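Filed under: Course Materials > Community Journalism > Week 6 Notes

Writing the Medical Appeal Story

Okay, so last week we did obituaries and I promised you something more cheerful. Sorry about that! We're doing medical appeals, the stories where a family needs money for treatment and comes to the paper (or the station, or your inbox at eleven at night) asking for help. If you work at a small outlet you will write a lot of these. I wrote my first one at the Viltberg weekly when I was still mostly doing school board meetings, and I got plenty wrong in it, so I'll use it as we go.

Who is asking, and who is sick

These are often two different people. A daughter asks for her mother, a coworker asks for the guy at the next desk. Your story needs both of them, and the first draft nearly always forgets one. In my Viltberg piece I had six paragraphs about the brother who called me and one line about the man in the hospital. My editor, Milagros Layug, circled that line and wrote "is he in this story?" next to it. I still have the page.

Talk to the patient if they're well enough. Ask them, separately from the family, if they're okay with their diagnosis being printed. Some people want the fundraiser and don't want the name of the illness out there, and you can write it that way. "A serious kidney condition" does the job fine. If the patient is a child, or can't speak for themselves, find out who legally can. The person who called you may not be that person.

Check the money

I know, I know, it feels awful to ask a scared family for paperwork. Ask anyway. You want to see:

- an estimate or bill from the hospital, with a date on it
- a letter or a call from someone on the medical side, with the family's permission in writing
- the name on the account that's collecting donations
- what insurance or a public program has already agreed to pay

Do the arithmetic yourself. On one appeal I handled out of Istar, the family told me they'd raised "almost half," and they believed it. The fund page showed 1,266 dollars, most of it in gifts under 200. The bill was many times that. They weren't lying to me, they were exhausted and had mixed up pledges with deposits. We printed the deposit figure and the date we checked it. Put the date in, because the number will be old by the time the paper lands.

Don't print a bank account number you haven't confirmed by phone with the account holder. Read it back digit by digit. Then have somebody else on the desk do it.

Words to watch

"Victim," "suffering from," "losing the battle," "race against time." Take them all out and see what you have left. Usually it's a better story. Go easy on "good Samaritans" too. And please don't predict a death in the lead. I've had a patient's wife call me on a Monday morning to say he'd read it.

Specifics do the work that adjectives can't. Where does the family sleep during treatment? Who's covering the shifts? In the Evangelista story (it's in your reader, the one from November) the detail everybody remembers is that he kept correcting his students' essays from his bed and mailing them back. I cried, and I don't even like that story's ending.

The interview

Go in person if you can, and plan for a short visit. Hospital rooms are noisy and people get tired fast. Sit down, because standing over a bed makes you look like another doctor. I record on my phone and also take notes by hand, and I check the quotes the same night with earbuds in while I can still picture the room. Back up the file before you do anything else.

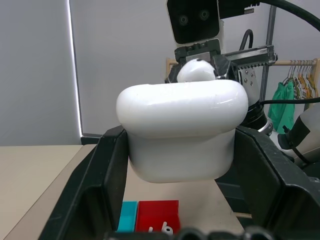
White earbud case, closed.

Following up

This is the part we're bad at as a business. You ran the appeal, readers gave, and then nothing. Put a reminder on your calendar for a month out and call the family. If the patient got treatment, say so. If they died, say that too, and say what's happening with the donations.

For next class

Read the Evangelista piece and the two short appeals from the Plurnport paper. Pick one of the Plurnport ones and write 300 words on what you'd still need to confirm before you ran it. Bring it printed, please, I like writing in margins.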